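We use cookies to remember your login and count visits. By continuing to browse you accept this. OK / Manage settings

Handheld demos vs. teleop: anyone reproduced the Broslow result?

tinplate_joe
1/25/22
Has anyone here tried to reproduce the Broslow result? For those who skipped it, the claim is that you can collect demonstrations with a hand-held gripper and a camera, never touch the arm, and get a policy that does as well as one trained on teleop data. Their headline number uses 3,644 demos. I have one bench, two hands and a day job, so I would like to know how far down that number goes before the whole thing falls over.

mossgate
Depends what you mean by falls over. We ran it at Aquino with 500 demos on small object pick and place and it was fine. Fine as in it picked things up. Placing was more of a suggestion.

We lost a lot less to bad tracking than I expected, and a lot more to people demonstrating the same task in wildly different ways. One guy approaches everything from above like a heron. Another one slides in from the side. The policy averaged them and went for the empty air in the middle.

kettle_logic
Averaging two modes is a loss function problem. Use something that can represent both and the heron stops mattering. I don't know why we have this thread every six months.

mossgate
We did use something that can represent both. It represented both, one after the other, inside a single reach. Very faithful.

Paddlefoot99
I've been on the Paddale set since August, which is all dollhouse-scale stuff, and my two cents is that the objects matter more than the count. Small shiny things are miserable. We have a clawfoot tub, glossy white, legs like toothpicks, and it has taken more of my life than any full-size bathroom ever did. Put it on bare wood and the policy does okay. Put it on a grey metal tray and you've added a raised lip the fingers have to clear, plus a surface that changes brightness every time your wrist moves.
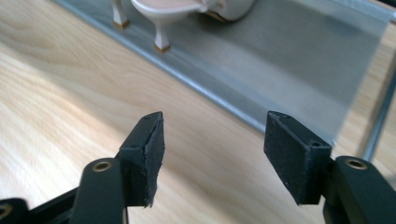
What helped was varying the starting distance. Our early demos all began with the fingers practically on top of the object, so the policy had never seen the approach and would wander off if you started it any farther back. Now every session starts from somewhere different, and success on held-out starts went from embarrassing to merely disappointing.

kettle_logic
So you fixed it with coverage, which is data, which is the count. You're agreeing with Broslow.

Paddlefoot99
I'm agreeing that different demos help. More of the same demo did nothing. We doubled the close-start data first and got a very confident policy that still wandered off.

tinplate_joe
That's useful, thanks. What do you do about the pads? Mine are foam and they shed. I figure that if the fingers are in view for the whole demo then the network is looking at pad condition whether I like it or not.

Paddlefoot99
It probably is. We swap them when the grip goes, not when they get ugly. I've meant to run the ablation with fresh pads on the arm and ratty ones on the hand tool. I've meant to do that for a while.

mossgate
We did a tiny version of it. Masked out the fingers at training time and lost some 2 points, well inside our noise. I wouldn't put it in a paper. I might put it in a footnote.

gradstudent_no_sleep
Jumping in from the Bratach side. We do the opposite, all teleop, and I'd push back on "as well as." Our teleop runs are slow and ugly but every one is something the arm can do, by construction. With hand-held you get these lovely quick wrist flicks and then the arm hits a joint limit and just sulks. Do you filter for that?

Paddlefoot99
Yes, we replay the trajectories through the kinematics and toss what the arm can't reach. It hurts. The ones it throws out are always the ones I was proud of.

kettle_logic
Then report the number before filtering. Broslow doesn't say which one theirs is, and it's the first thing I'd want to know.

tinplate_joe
Okay, that I agree with. I'll start small with varied starts, log what the filter throws out, and post both counts. No tray until the wood works.

mossgate
Skip the tub too.

Related threads
Gripper pads: foam, rubber, or giving up
Camera calibration drifts after every lunch break
Teleop latency, how much is too much?
Replaying hand-held trajectories on a six-axis arm
Reflective surfaces megathread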